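We use cookies to improve your reading experience. Accept | Manage

Reading time: 4 min

3.2 Dough resting and the cold-oven bake

What surprised us most in the home trials was how much the resting step mattered! Each of the 27 home bakers in Brultedthorpe made the same plum and oat slice twice – once with the dough pressed straight into the pan, once after a night in the fridge. The rested slices cut more cleanly, and tasters liked them a good deal better (median score up by four points on our scale).

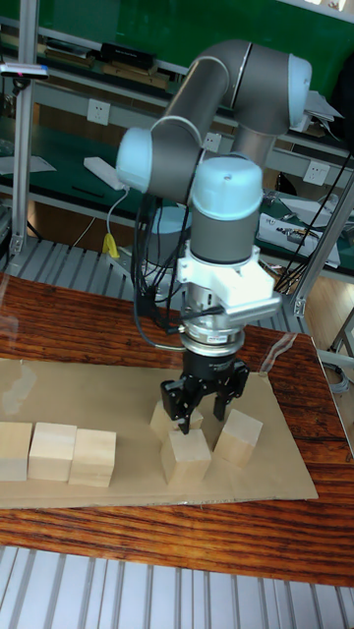

Figure 2. Gripper open over six wooden blocks on brown cardboard.

FOOD AND HOME BAKING

The cold-oven bake gave us a messier, more interesting picture. Following Wunderlich's method, bakers put the pan in first and then turned on the heat. Plums from the Šimkus orchard held their shape beautifully this way, while the softer Nudia plums slumped into a jammy layer that several families said they preferred. We love that result, and we plan to test it again in August with less sugar in the base.

Scores for both methods, drawn from 1067 rating cards, are compared in Section 4.

Shares: 27 | Comments: 4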